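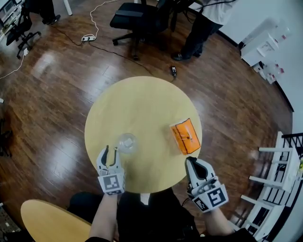
Skascombe Round Table

Small round table for breakout rooms, staff rooms and waiting areas
Supplied by Kneath Furniture

Price: £195 including VAT
Delivery: £18 to most mainland addresses, free on orders over £358
Availability: in stock, light wood only

Product details

The Skascombe is a plain round table with a pale, yellowish-beige top. It is meant for rooms where people sit down for short spells: a chat over a drink, a quick meeting, a bit of paperwork. There are no drawers, no cable holes and no shelf underneath.

The colour sits on the yellow side of beige. Against a reddish-brown wood floor it looks a good deal lighter than the floor, so if you want the two to match you should look at the Ganent range, which comes in darker finishes. Next to black office chairs and dark desks it stands out clearly. Wood tones look different from one screen to another, and we can post a colour sample free of charge if you ask before ordering.

Most customers buy the Skascombe in pairs. The round edge means two tables can stand fairly near each other and people can still get between them. Two will not push together to make one long surface. For that you want the Skokala, which has straight sides and the same light top.

Size

Top: 90 cm across
Height: 74 cm
Seats: 3 comfortably, 4 at a squeeze

Leave space behind each seat for the chair to be pulled out. Office chairs on casters need more room than ordinary dining chairs, as the five-spoke bases stick out further than the seat and tend to knock against each other under a small top. If you are putting the table in a room that already has desk chairs, measure one at the base before deciding how many will go round.

In use

The top takes everyday things without trouble: glasses, mugs, plates, packets of food, notebooks. A clear glass can be hard to spot on a pale top in strong light, and if the table is near a walkway you may prefer coloured cups.

Please use a mat under hot pans and teapots. The finish will cope with a warm mug but a pan straight off the hob will mark it, and heat marks are not covered by the guarantee.

Cleaning

Wipe with a damp cloth and dry with a soft one. A drop of washing-up liquid in the water is fine. Do not use cream cleaners, scouring pads or anything with bleach in it. Spilt tea, coffee and juice should be wiped up the same day. Orange squash and curry are the worst for staining and want dealing with at once.

Sticky patches left by labels and tape come off with warm soapy water and a bit of patience. Do not scrape them with a knife.

Assembly

The table arrives in one flat box with the top already finished. The legs bolt on from below. You need the key in the box and a clean blanket or rug to lay the top on, face down, while you work. One person can do it but turning the table over is easier with two. Tighten the bolts again after the first month.

Floors

Felt pads are fitted to the feet. They suit hard floors, including glossy ones, and should be checked now and then for grit. Replacement pads are £3 a set. On carpet the pads can be left on or peeled off, whichever you like.

Delivery and returns

Orders are sent out within five working days. Delivery is to the door on the ground floor. If you need the box carried upstairs, tell us when you order, as the driver may be working alone. Orders placed in the second half of December go out in the new year.

Unused tables can be sent back within 30 days in the original box. We refund the price of the table but not the cost of posting it back. Check the top before you fit the legs and let us know within two days if it is chipped or scratched.

Guarantee

Two years on the top and legs in normal indoor use. The table should not be kept outdoors or in an unheated conservatory.

Also in this range

Ganent round table, darker finishes
Skokala straight-sided table, light wood

Prices checked April 25, 2022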